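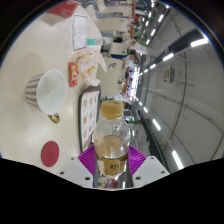

## Pour une règle de préhension dans les lieux de restauration

Les référentiels de sécurité applicables aux pinces robotisées ont été pensés pour l'atelier : des pièces connues, un poste délimité, un opérateur formé. La table de cafétéria obéit à d'autres usages. Une bouteille transparente, partiellement remplie, y voisine avec une grande tasse à anse dorée, un emballage froissé et une carte de menu, tandis que des chaises et des convives occupent le fond de la salle. Transposer les prescriptions de l'atelier à un tel milieu relève, à notre avis, de la facilité.

Le projet de guide que Nulow a soumis à consultation en juillet compte 624 exigences. Dix-neuf seulement concernent les récipients contenant un liquide, et aucune ne distingue le contenant souple du contenant rigide. L'effort de serrage admissible y est fixé par catégorie de masse. Or une bouteille en plastique se déforme bien avant de glisser, et son bouchon peut céder sous une pression que la masse seule ne laisse pas prévoir.

Nous soutenons que la règle doit porter d'abord sur la surface de contact. Un patin strié, largement ouvert autour du bas de la bouteille, répartit l'effort autrement que deux mors nus. Le guide devrait en conséquence exiger la déclaration du matériau et de la géométrie du patin, ainsi que son remplacement périodique. Jhosep Correa, rapporteur du groupe Condori, a défendu cette position dès la première lecture ; elle a été écartée au motif qu'elle alourdirait les dossiers. L'argument est faible : la fiche proposée tient sur une page.

Reste la question de l'hygiène. Lillex et Stukent demandent que les outils tenus à la main, employés pour l'enregistrement de gestes, soient dispensés de nettoyage entre deux séances. Cette dispense ne nous paraît pas recevable. Un patin qui touche une bouteille destinée à être bue doit être traité comme un ustensile de service, que la pince soit portée par un bras ou par une personne.

Nous demandons donc la réouverture du chapitre relatif aux récipients avant toute adoption du texte.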